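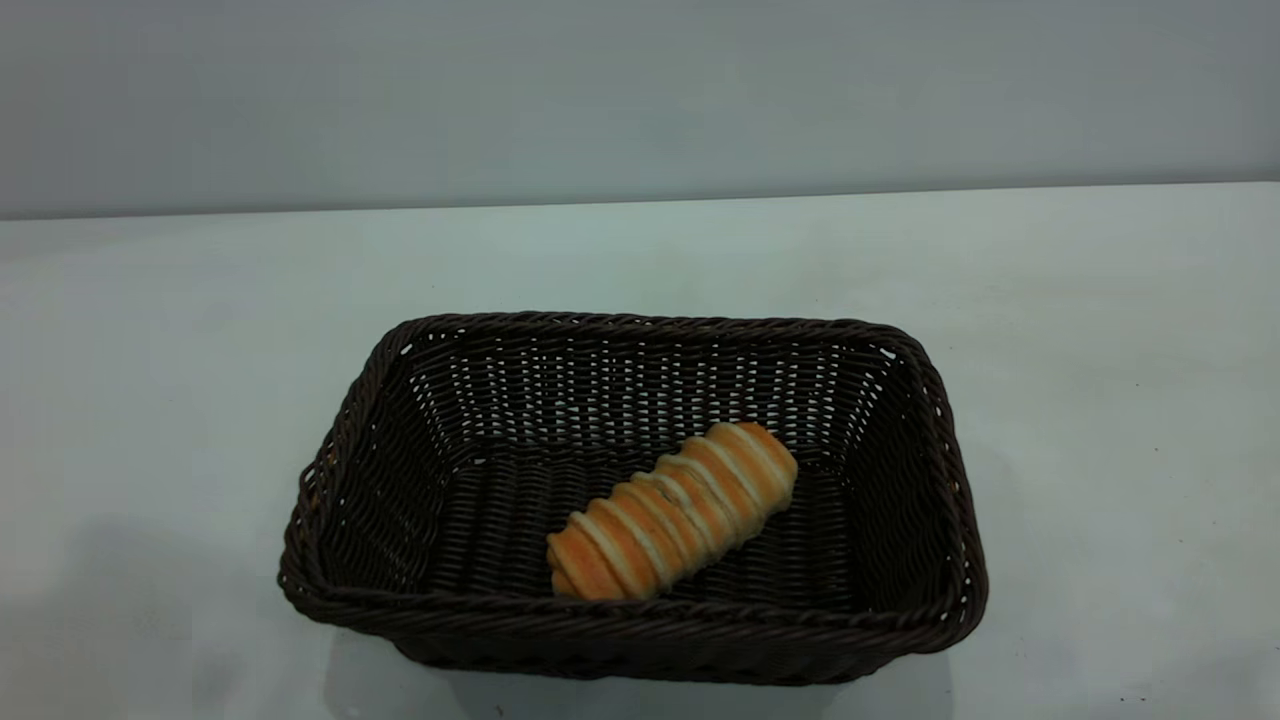
Dark woven basket, synthetic rattan, tapered sides.

October, 14:20. Drying cabinet, humidity drift

Cabinet reads high again. Setpoint 40% RH, display 49%, so 9 points over after the overnight run. Same direction as last time, larger offset.

Checked the door gasket with paper strips. Grip is even on three sides, weak at the lower hinge corner. Cleaned the channel and reseated it. No change in the reading after an hour.

Pulled the Landitell probe and put it in the salt jar (saturated NaCl, should sit near 75%). Settled at 80 and stayed there. The spare Katard probe in the same jar gave 76. Most of the error is therefore in the probe. Remaining offset could still be the gasket.

Logger holds 1,258 points from the run. Exported to the shared folder under "cabinet_oct". The first 8 are from before the door was shut, drop them before plotting.

Junaid Rana wants the Murkix resin samples left in until their weight is stable. Fine, but the RH values logged with them need correcting. Do not apply a flat offset, the probe has only been checked at one point.

To do: MgCl2 jar for the low end. Order gasket from Sönmez, old part number is inside the cabinet door.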